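Sorting out the toy cupboard, part two

I said in the last post that I would get to the bottom two shelves before the end of the month, and I have. It took most of an afternoon and one evening. The top shelves were mainly jigsaws and board games, which are easy because they come in boxes. The bottom ones are where the small things end up.

I started by pulling everything out on to the landing. There was a carrier bag of train track, a tin of crayons, two biscuit tubs of mixed bits and a shoebox marked Plellholm, which is where we spent a week in August a few years ago. The shoebox had shells in it and a bus timetable. I kept the shells.

The train track went back in the bag. It still gets used when my sister's two come over, and I can't think of a better container for it. I did throw out the battery engine, as the cover was missing and the springs had gone green.

The crayons I tested on the back of an envelope. Anything shorter than my thumbnail went in the bin. My neighbour Lăcrămioara Enache melts hers down in a bun tin to make new ones, and she has offered to show me, but I know I would never do it.

That left the biscuit tubs. I tipped the first out on a towel so that nothing would roll under the banister. It was mostly dice, counters, a few marbles and the feet off something. I have put the dice in with the board games and the marbles in a jam jar with a lid, up high. The feet are on the kitchen windowsill until I work out what they belong to.

The second tub was building bricks, plus a key that fits nothing in the house. I washed the bricks in the sink with a bit of washing-up liquid and left them on a tea towel overnight. They were worse than I expected - the water went grey twice. If you do this, put the plug in first. I lost one down the waste and had to take the trap off to get it back.

I bought three new tubs from Nideo at the retail park. They are the 8 litre ones with clip lids and they stack properly, so the shelf now holds more than it did and I can see what is in each one. I have not labelled them. The last lot of labels peeled off within weeks and left glue behind.

The one thing I held back from the cupboard altogether was the shape-sorting blocks. My nephew is at the age for them, and they are better out where he can get at them. Blocks like these last well if they are kept together. The colours are good and strong, and the dimpled surface makes them easier for small hands to hold on to than the smooth painted ones we had as children. He likes the star best and will carry it about all day, so it is always the first one I have to go looking for at tidying time.

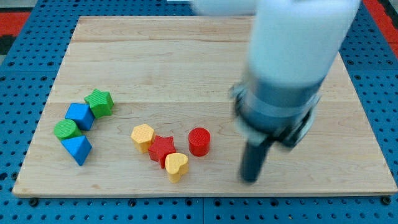

What went to the charity shop

Two jigsaws, both complete as far as I know, a skipping rope and a plastic till. The shop in Grurow takes toys in the mornings only, so ring before you drive over.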